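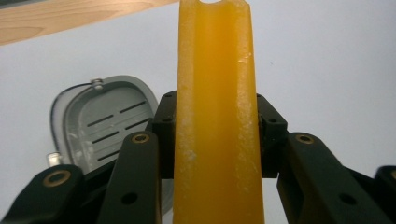

Yellow-orange channel piece with white specks along one side, held in a gripper.

Ploltach Poisonings: README

Hi, and welcome to my pile of old court cases! I've been typing up poisoning trials from the Ploltach district for longer than I meant to, and this folder is everything I'm happy to share so far. Last updated 9 December 2025.

What's in it

There are 300 rows in cases.csv, one per accused person (so a married couple tried together gets two rows, sorry, I know that annoys people). Columns are year, parish, accused, trade, alleged poison, verdict and notes. The notes column is where all the good gossip lives. My favorite is still the innkeeper at Madik who swore the bad soup was her sister-in-law's recipe and then got fined for the soup anyway.

The transcripts folder has full text for 40 of the cases. I picked the ones with readable handwriting, which means the later clerks are badly overrepresented. Don't go drawing big conclusions about the early years from those.

Things to watch out for

"Alleged poison" is whatever the court wrote down. Arsenic gets blamed for nearly everything, including one case that sounds an awful lot like spoiled fish to me. I left it as arsenic.

Spelling of names is a mess. Kovačević shows up 3 different ways, sometimes on the same page, and I've kept the clerk's version in the transcripts and tidied it in the csv.

Blank verdict = the page is missing. It doesn't mean they got off!

Changes

Kalliopi Ristić went through the Latin bits in May and fixed a pile of my mistakes, including a "widow" who was really a "wine seller." Thank you, Kalliopi!! The old file is still there as cases_v1.csv, please use version 2.

Use it for whatever you like, just mention where you got it. Corrections very welcome, especially for the Madik rows.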